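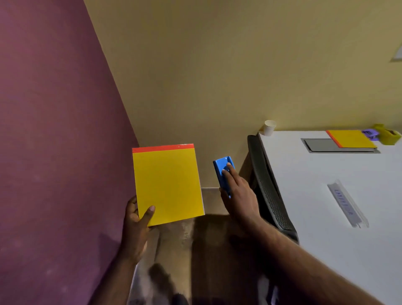 Chunhua Pan

先说结论，昨晚那场不怪门将。

知道一堆人要骂我。群里已经骂了一宿了，早上起来未读685条，往上翻了十来屏就不翻了，全是一个意思：换门将，马上换，今天就换。行吧。

我是看完全场的。从热身看到散场，还淋了后半场的雨。群里骂得最凶那几位，有两位我知道是看的文字直播，文字直播怎么写的？“门将出击失误，皮球入网”。九个字，完事。可是那个球前面发生了什么，文字直播不写的。

我写一下。第二个丢球，对方右路起球，咱们左后卫压上去没回来，左中卫补过去，右中卫跟着往左挪，挪了一半停了。停了！站那儿看。中路就空出一大块，对方那个九号一个人跑进来，门将这时候怎么办，不出击就是单挑，出击了就是赌。他赌了，没赌中。换谁站那儿都得赌。

第一个球更不用说，定位球，漏人，后点那个人没有人跟，头球砸地反弹进的。门将扑的方向是对的，手也伸到了，就差那么一点。这种球扑出来是神仙，扑不出来是正常人。

第三个……第三个算他的。脚底下停大了，被人断了。这个我不洗。

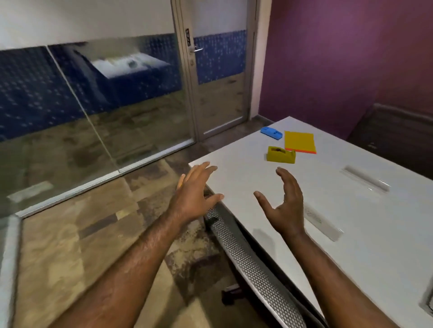

桌上一角

说回来，门将这个位置为什么总挨骂，我琢磨过很久。前锋一场浪费四个机会，进一个，全场喊他名字。门将一场扑四个，漏一个，第二天群里全是他名字，不过不是那种喊法。我自己业余踢过几年门将，Anau队的老人应该还记得，那时候每次丢球我都先回头看一眼网，再看后卫，后卫都在看我。那个眼神，啧。

所以我有偏心，我承认。你们看的时候打个折。

但是有些东西不是偏心。上赛季咱们用的是老门将，站位深，基本不出禁区，丢球少，大家都说稳。可是你们记不记得上赛季防线压在哪？压在自己家门口。四个后卫恨不得站在小禁区里，中场跟后卫之间能停辆公交车，反击打不出来，一个赛季憋屈死了，当时群里骂的是什么？骂教练怂。好，今年教练不怂了，防线提上来二十米，要求门将兼着扫后面那片，那后面就是会有空当，就是会有门将跑出来一大截结果没够着的时候。这是一笔买卖，买的时候大家都鼓掌了，现在付钱又不干了。

Ada Rinaldi在她那个博客里也写过差不多的意思，她写得比我有条理，她看的是女足联赛，说高位防线的队，前半个赛季门将一般都难看，得磨。她还说看门将别光看扑救，看他开球以后第一脚传给了谁。我后来就照着看，昨天上半场咱们门将有好几脚传到右边路，直接越过对方第一道逼抢，后面那个角球就是这么来的。没进，所以没人提。

再说换人的事。换谁？替补那个小孩，我看过他两场预备队，反应快，胆子大，喊得也响，挺喜欢的。可他高球真的不行，身边一有人就犹豫，手出去又缩回来。下一场打Serkance，人家就靠俩高中锋，一场往里吊多少个球你们自己想。这时候把小孩扔上去，砸了，然后呢，群里再来685条？小孩一辈子可能就搁这了。

三月份的时候Kinyua就干过这事。连输两场，换门将，新门将头一场零封，球迷高兴疯了，第二场丢四个，第三场又换回来，换回来那个也不会踢了，出不出击都在犹豫，一直犹豫到赛季结束。我有个表弟是他们家球迷，那阵子吃饭都不能提足球两个字。

我觉得真正该聊的是右中卫。不点名了，反正就那一个。他上赛季在深位防守里踢得挺好，卡位、解围、头球，都行，一提上来就露馅，转身慢，而且老是判断晚半拍。昨天第二个球晚半拍，上一轮也是晚半拍，再上一轮对方没把握住所以大家忘了。教练要么给他旁边配个快的，要么防线往回收个五米八米，折中一下，不丢人。

还有后腰。下半场雨大了以后，后腰完全不往回接应了，门将拿球抬头一看，两个中卫被盯死，后腰背对着他走路，走路啊。第三个球为什么会在脚下停那么久，因为没地方传。当然停大了还是他的错，我前面说了不洗，只是顺便说一句。

现场的事也记两笔。昨天看台说是来了1604个人，这个天气，还是工作日晚上，不少了。我坐的那边顶棚漏水，正好漏在15排，我就在15排。旁边大哥把塑料袋套头上看完的，套的是超市那种袋子，透明的，居然不耽误看球，佩服。散场打Drivby排了半天队，司机一上车就问我几比几，我说一比三，他说哦，门将不行啊。我就没说话了。

他连比赛都没看！

算了。

噢对，进的那个球忘了写，得写。左路倒三角，后插上推射，干净利落，是这个赛季踢得最舒服的一个配合。前面那六七脚传递是从门将开始的。从门将开始的！回放可以去看，球会的主页有，开头那一脚可能给剪掉了，剪辑的人也觉得那一脚不重要吧。

下面评论随便骂，但是有两个要求，一是先看完全场录像再骂，二是别去人家个人主页底下骂。昨天半夜已经有人去了，写的那些话我都不想往这儿贴。二十三岁的小伙子，一个月挣多少我不知道，反正不够挨这个骂的。真有火，去骂顶棚。

下轮客场，我大概率去不了，单位走不开，看转播。有去的帮我拍一下赛前门将热身，想看看他高球练得怎么样，手机拍就行，竖着横着都行。有多余球票想出的也可以在这底下留言，别加价啊，去年有人一张票敢要2000，我截图还留着呢。

先写到这，要开会了，错别子回头在改。

2023年10月4日

补一句：有人私信问我右中卫是不是指四号。我说了不点名。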